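Grovumero Home Forum > Kitchen > Cleaning and Care
Thread: Limescale film in plastic pitcher cups

perkusa_drip
Water here is hard. My plastic pitcher cups develop a white film on the inside within a month of normal use. The dishwasher makes it worse. Citric acid removes it, but the surface feels rougher after each treatment. Looking for a soak procedure that doesn't involve scrubbing.

tile_and_grout
White vinegar and warm water, equal parts. Fill to the rim, leave it 2 hours, rinse, air dry upside down. Don't use a scouring pad. Scratches hold scale.

Rumum
Disagree on the vinegar. Equal parts is stronger than you need and the smell stays in plastic. One tablespoon of citric acid in 1,000 ml of warm water, 17 minutes, then rinse twice. If it feels rough afterward, that may be leftover scale and not damage. Run a fingernail over it.

Also check the finish. Film is hard to judge on a matte interior in pale colors. Mine is blue-gray with a wide rim and I look straight down into it under the kitchen light.
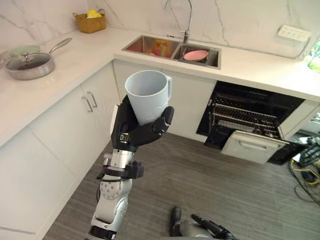
Reply #4
perkusa_drip
Same kind of shape as mine, with the side handle. Fingernail test done: it was scale. Second soak took most of it off. What is left sits in a ring near the base.

Reply #5
matić_kitchen
Base ring is standing water. Store them inverted on a rack. I would also keep the acid off that countertop, Rumum. If the white stuff with the gray veining is real marble, one drip of citric acid will etch it. Do the soak in the sink.

Reply #6
Rumum
I soak in the small basin. Stainless doesn't mind a short contact if you rinse it.

Reply #7
tile_and_grout
Still say vinegar. It costs less and I already have it. For the smell, fill with 2,000 ml of water and a spoon of baking soda, wait an hour, dump it. My cups are the large ones, so scale down to fit.

Reply #8
matić_kitchen
Either acid works. Just don't combine the baking soda with the vinegar step, they cancel out.

Reply #9
perkusa_drip
Going with citric acid, in the sink, once a month. Will report back in September on the ring.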